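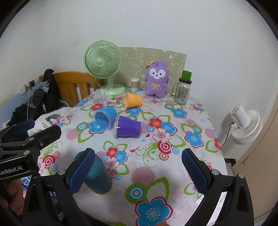 Pascal Hoarau wrote to say that paying to hire a pair of grippers and then doing the robot's job by hand sounded like the worst of both worlds, and that he would want to see what came back at the end before he handed over a deposit.

I can answer that now. I've had the Jadden hire kit for two weeks, and the trained policy came back at the start of this week.

2023-12-09
5 min read

Home Workshop Robots Archive Contact

Jadden hire kit: two weeks with it

For anyone who missed the October post, Jadden is a hire service. They send you hand-held grippers in a case. You record yourself doing a task over and over, upload the clips, and they train a policy on them that you can run on your own arm. I have a small second-hand arm at the workshop and no patience for programming it by waypoints, so I wanted to see if this was a faster way to get it doing something useful.

The hire is £82 for two weeks, plus a £50 deposit. Training is included up to a limit of 1207 clips. I never got near the limit. I sent them 768.

What you get

The grippers, chargers, a cable for the upload and a printed booklet. The booklet is good on charging and packing and very thin on how to plan a task. Everything came in foam in a hard case that is bigger than it needs to be. The ones I was sent have GenRobot.AI printed on the bracket, so Jadden are hiring out someone else's hardware. I only mention it in case you were expecting a Jadden gripper. My comments are on the service, and on what it was like to use these particular ones with my hands.

The finger pads are blue blocks with a diamond texture. They held my plastic cups without my having to squeeze hard. My wrist got tired after forty minutes or so, always the right one, and I ended up doing short sessions before work and after supper.

The task

I chose plastic cups. They are light, they don't break, and standing up a fallen cup is a job I can judge by looking. The cup starts on its side, the gripper picks it up and sets it on its base. I used a teal one, a blue one, a purple one and an orange one, and moved them about between takes.

Jadden's advice is to record in the sort of place where the arm will work. I did most of mine at home anyway, on the table with the flowered cloth, with the desk fan and the usual things at the back of it. I asked support whether a busy cloth would be a problem. Fulvio Marchetti replied the same afternoon and said a busy cloth was fine as long as I also sent some clips on a plain surface. I did a batch on the bare bench at the workshop to cover that.

Things I would do differently:

Write down the starting position of each cup for the first hundred clips. I thought I was varying them, and when I looked back I had favoured the left side badly.

Approach from more than one side. I am right-handed and it shows in the clips.

Stop when bored. The clips I made while bored were the ones that got rejected.

Label as you go. The upload tool lets you add a note to each clip, and adding them afterwards took me a whole evening.

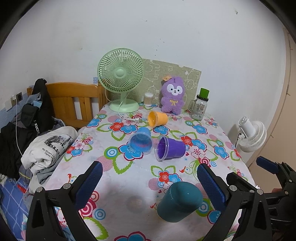

Uploading

This was the weakest part. The upload tool is a web page and it loses its place if the connection drops. I had to restart a batch three times, and on the third go I took the laptop next door to use Yasir Orakzai's broadband. It went through in one go there, so some of the blame is on my line, but a tool meant for big files ought to be able to carry on from where it stopped.

Once the clips are in, each gets a pass, a query or a reject. Most of mine passed. Queries come with a short note from a person, and the notes were useful. One said I was letting go before the cup had settled on its base, and after that I held on for a second longer. Rejects come with a code and you look the code up in a table. I would happily swap the table for one plain sentence.

What came back

Training took five days. You download the result and load it through their bridge program, which runs on Linux only. Setting up the bridge for my arm took most of an evening. The instructions assume a newer controller than mine, and I had to change the gripper width by hand in a settings file.

On the bare bench, with one cup, it works well enough that I stopped watching it closely. With a second cup lying near the first it hesitates, and sometimes it goes for the gap between them and shuts on nothing. It is poor with a cup whose open end points straight at the arm. I had recorded fewer of those than I thought, so I can't put that on Jadden.

The orange cup gives it more trouble than the others. I don't know why. I have asked, and will add a note here if I get an answer.

Compared with the alternatives

I tried the Bodin teaching pendant last year, the one you plug in and use to drive the arm through each position. For a job where everything starts in the same place I would still use that. It takes ten minutes and there is nothing to upload. As soon as the cup moves an inch it is no use at all.

Gridton do something closer to the Jadden service, but they want a minimum order and a phone call before they will give a price. I didn't make the phone call.

Would I hire it again

Yes, for one week, if they offered one. They don't at present. I spent the first four days learning to make decent clips and the last three doing very little, so a good part of the fortnight was wasted — although someone with a harder task might need all of it.

I would also want the upload page fixed. Jaxon Beaulieu asked under the last post whether you can keep your own clips. You can. There is a download button next to each batch, and I have mine on a drive in the workshop.

The deposit came back two days after the case was collected. The courier slip goes in the lid pocket, under the foam, and the booklet doesn't mention it. I rang up to ask for a slip and had one all along.

Next post will be the bench vice, which has been waiting for its new jaws since the summer.

© Odette Chauvin | Contact | Back to top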